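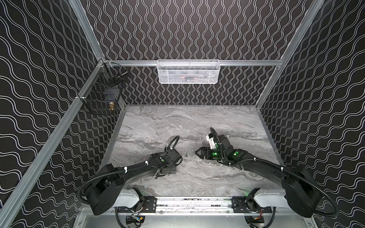

Print this page | E-mail this article

Two-arm cell moves on to padlocks

2023-01-19

Gromex has added padlocks to the chore list for its two-arm bench cell, the firm's automation lead Walter Restrepo said. The list now has 11 tasks, drawn from household and shop-floor work. Four are rated dependable enough to run without a person standing by.

The arms share one rail along the front of the table and end in parallel grippers. Small hardware is the weak point. A lock must be held still by one arm while the other turns the key — a job most people do without looking.
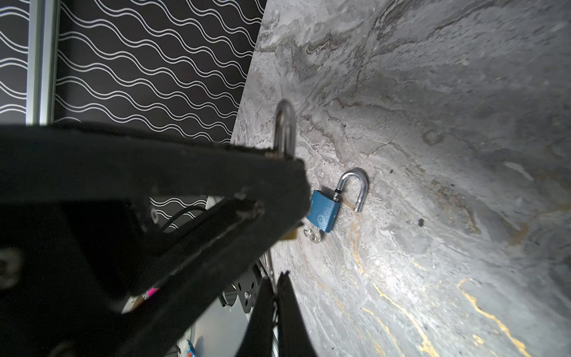
A brass padlock held in the gripper, with a blue one open on the table, key in place.

Restrepo said wiping and sorting were close to useful, but keys and screws were not. "A shop could not plan a shift on it yet," he said.

Brukel, which makes fittings for small workshops, will try two of the rated tasks at its Utemine site. No price has been set. Gromex expects to review the padlock work once the trial ends.

Print this page | E-mail this article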